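Farzana Bangash runs the stockroom for Rumeo, and her interest is in how small shelves get filled. She has written placement rules for more than 2,000 of them.

"Two boards is the format I prefer," she said. "Drinks and cups go on the lower one. The top stays for a carton, laid flat."

Bags are the harder case. A snack bag has no stable base, so her rule puts it at the end of the row, against a side panel. "It needs something to lean on. Put it in the middle and you are relying on the can next to it."

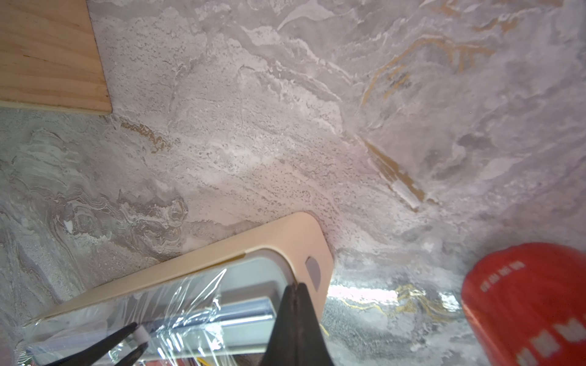
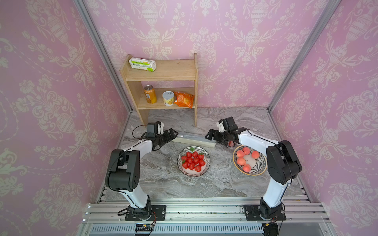 Marble-patterned counter, with the wooden shelf unit in the second picture.

Long cases are left on the counter until the shelf is finished. Bangash gave two reasons: they are wider than the gaps she allows, and film or a clear lid marks easily against a board edge.

She is less settled on surfaces. Her colleague Iqra Bukhari wants plain counters, on the grounds that veining hides scratches and crumbs. Bangash has kept the marble pattern for now. "I wipe it either way," she said. The rules are due for revision in September.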